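Venside Lab Reports Gains in Teaching Robots to Handle Fruit

July 20, 2023

Researchers at Venside say a new training method lets a robot learn to sort mixed fruit from far fewer demonstrations than their earlier system needed.

The method, called Drultico, was developed by a team led by Bongani Pillay. It splits each demonstration into short segments – reach, close, lift, release – and lets the robot reuse segments learned on one fruit when it meets another. The team trained it on 126 demonstrations recorded since February, covering 19 kinds of produce.

In tests with 3 kinds of fruit left out of training, the robot completed 30 more transfers than the earlier system over the same number of tries. Most of the remaining failures came from fruit with uneven surfaces, which can shift as the fingers close.

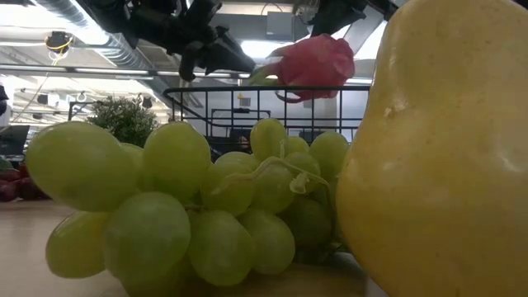
A black gripper near a dragon fruit at the rim of a wire basket, with grapes and a yellow fruit in the foreground.

Grapes remain a weak point. A bunch has no fixed shape, and the system has trouble choosing where to take hold of it. Ntombi Swanepoel, who ran the tests, said the robot did better when the training set included bunches lying at different angles.

"It still squeezes too early when the stem is hidden," she said. "We want it to wait and look again."

The work was paid for in part by Flornov, a maker of packing equipment. Pillay said the team will next try the method on crates of mixed produce at a packing shed in Mokgethi, where lighting changes during the day. A paper on the results is under review, and the group plans to release its training data once the review is finished.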